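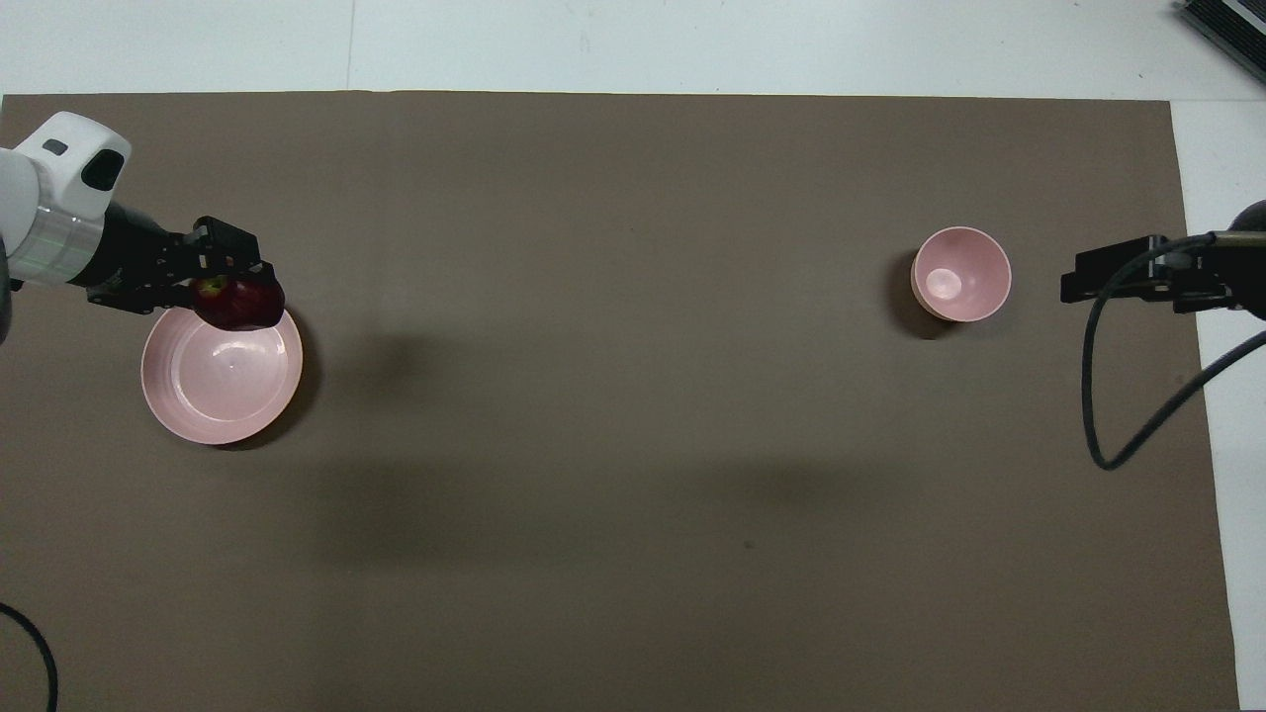 Question for people who cut leather at home on a budget. I'm setting up a corner of the spare bedroom for belts and wallets and trying to decide what goes on top of the table. I have been cutting on scrap cardboard and I'm sick of it. What I'm leaning toward is one big brown-gray mat over a white tabletop, with a strip of white left showing along the back and a narrower one down the right side, like the photo. I'd keep my ruler and pricking irons on the white part. Is a full cover worth it, or do you all use a small mat and move it around?

stitchdown_dale
Full cover. I had a small one for years and every time I cut a belt strap I had to shift the mat halfway down the cut and start again. You can see the restart in the edge no matter how careful you are.

pennyrivet
Disagree. A big mat gets dull in one spot, the spot right in front of your chair, and then you've paid for a lot of mat you never touch. I use two small ones end to end for straps and put one away the rest of the time. When one is chewed up I replace that one.

stitchdown_dale
And the blade never catches in the gap between them?

pennyrivet
It did at first. Now I tape the underside across the joint. Takes a minute.

Search this forum
Advanced search

oxbow722
I'd worry more about the color. I cut a lot of veg tan, and on a brown or tan mat I lose the edge of the piece under lamplight. Went to dark green and my cuts got better the same week. If you work mostly in black leather then it doesn't matter.

OP
Mostly black and dark brown, some natural. The room has one window and it faces north so by 4 in the afternoon in November I'm on lamps anyway.

oxbow722
Then get a sample of the mat first and lay a natural scrap on it at night with the lamp you'll be using. Some places will send you a piece. Quispe used to, I don't know if they still do.

hidebound_in_ohio
Quispe still does but you pay shipping. I've had one of their mats since I moved. Good for knives, bad for punches. Whatever you buy, do not punch on it. Get a separate poly board for that and put it over a table leg so the table doesn't bounce.

Drilaldale Saddlery sells a decent poly board, 13 inches on the long side. I wish it was bigger but it does fine for belt holes.

thimblewort
Am I the only one who hates the self-healing kind for leather? They drag. I cut on a plain sheet of hard rubber and strop the knife more often.

pennyrivet
Hard rubber smells, though. In a spare bedroom I wouldn't.

thimblewort
Mine smelled for two weeks and then stopped. I left it in the garage until it was done.

hidebound_in_ohio
Mine was a lot longer than that. Depends on the rubber, I guess.

stitchdown_dale
One thing on leaving a border of bare table: decide which hand you cut with first. I'm left-handed and I want the bare strip on the left, where the knife gets put down. And don't set dye bottles on white anything. I have a ring on mine from a bottle of Clenditz oxblood and nothing has taken it out. Tried alcohol, tried the saddle soap, tried a melamine sponge.

OP
Right-handed, so the strip on the right works for me. Dye will go on a tray. Does a big mat curl at the corners over time?

oxbow722
If it's stored rolled, yes. Flat, no. Keep it out of the sun too. Mine sat by a window one summer and the corner closest to the glass never went back down – I clamp it now when I cut long pieces.

OP
Okay. I'm going to order the sample and a poly board, and hold off on the full mat until I've looked at the color at night. Pennyrivet, what kind of tape are you using on the joint?

pennyrivet
Ovell cloth tape, the two inch. Any cloth tape would do it. Press it down with a bone folder or it lifts at the ends.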